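Prarkero bench notebook
January 23, 2019
Present: me, Dulce, Isauro (from lunch on)

Morning on the Tidmont job. Went over Dulce's notes from her two shifts in their kitchen before touching anything on the computer. The cold side sends out 341 trays on a full day, six portions to a tray, so 2,046 portions, and nearly all of the small pick-and-place work in that is done by the same people on the early shift. They start in the dark and they stand the whole time. The part they want rid of is the garnish and the single pieces that go on last. The part they don't want rid of is the bowls, which they fill by eye and are proud of.

Dulce wrote down what she heard at the break table and I'm copying it here so it doesn't get lost in her phone:
- Will the early start move later if the arm does the last pieces?
- Who gets called when it stops, and do they get paid for being that person?
- If we're at the bench beside it, do we have to keep up with it?
- Does anyone lose Saturdays? (Two of them rely on the Saturday rate.)

We can't answer any of these. Tidmont's manager can, and I said so in the email. Asked for answers to go up on the wall in the lunch room before we bring hardware in.

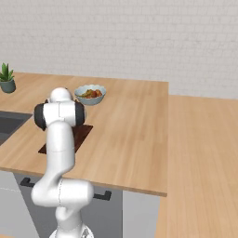
Standing room is the thing I keep coming back to. Tidmont's own plan has the arm in the centre of the bench with a person on either side, and on paper that works. I tried it against the sim kitchen and I don't like it. The arm stands at the front, right where a cook would stand, and it blocks the reach to the middle of the board. Whoever is on the sink side has to go around it to get anything across to the open counter on the right. In a real shift that's someone walking behind the arm with a full tray, over and over. Would rather put the arm at one end and leave the people together. They talk while they work and Dulce thinks that's half of how the new ones learn the job. She's right that it isn't in anybody's spec.

Second point on the same thing, the cupboards. Any door or drawer under the bench that opens toward the cook is going to open toward the arm too. Isauro wants a rule that the arm parks before anyone goes below the counter. I want the stuff moved somewhere else so no rule is needed. Left open. Ask Tidmont what they keep under there and how often they go in.

Stopping and starting. Figueroa, who are fitting the guarding, sent a drawing with one stop button on the wall. Wall is too far for a person with both hands in a tray. Asked for a second one at the bench edge, low, on the side away from the sink. No reply yet. If they push back on cost I'll take it out of our hours.

Noon. Isauro in. He read the break table list and said the "who gets called" question is ours as much as Tidmont's, as we're the ones who decide how often it needs a person. Fair. He has seen a site where the best prep cook became the unofficial robot minder, got no extra money for it, and left in August. We agreed the clearing of a stop has to be something any of the crew can do from a card, without a login, and that the card gets written with them in the room. Dulce to set up an hour with the early shift. She wants it at the end of their shift and paid. Put that in the email as well.

Afternoon on grasping.

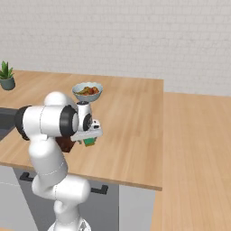 Notebook 6, p. 44

Small-piece hold. Fingers pointed down, piece held just under the gripper housing, wrist out in front of the bowl. What I wanted to look at was how much of the bowl a person standing at the front would still see with the arm there, and the wrist covers a fair bit of the lower half. Cooks judge the fill by looking into the bowl. If the arm hangs around over it they will lean, and leaning is what hurt backs on the old line according to Dulce's notes. So the waiting position has to be off to one side. Changed it in the plan, haven't run it again.

The green piece is a stand-in for garnish and it's kinder than the real thing. Herbs will fold. Cut fruit will slide. Don't let anyone at Tidmont see this and think the garnish is solved.

Also the box on the left by the bent arm. It's partly hidden from this side, and a cook would have the same trouble. Bins and boxes go to the back or they go off the bench. Told Isauro, he'll put it in the layout notes.

Kondow fingers versus the thin ones: no decision. The Kondow set washes more easily and Tidmont's cleaners have asked about washing twice. Whoever cleans at close now has a job that takes them around 44 minutes and we are adding to it. Want a cleaner at Dulce's session too. Nobody had invited them.

To do
- Move arm to right-hand end of the counter in the sim, repeat with a person's reach drawn in
- New waiting position, run it
- Chase Figueroa re second stop
- Isauro: draft of the stop card, one side only, big type
- Dulce: date for the session, early shift plus cleaning
- Me: ask the manager straight out about Saturdays

Left at five. Sim machine still on, please don't shut it down, I have the old layout open and it isn't saved under a proper name.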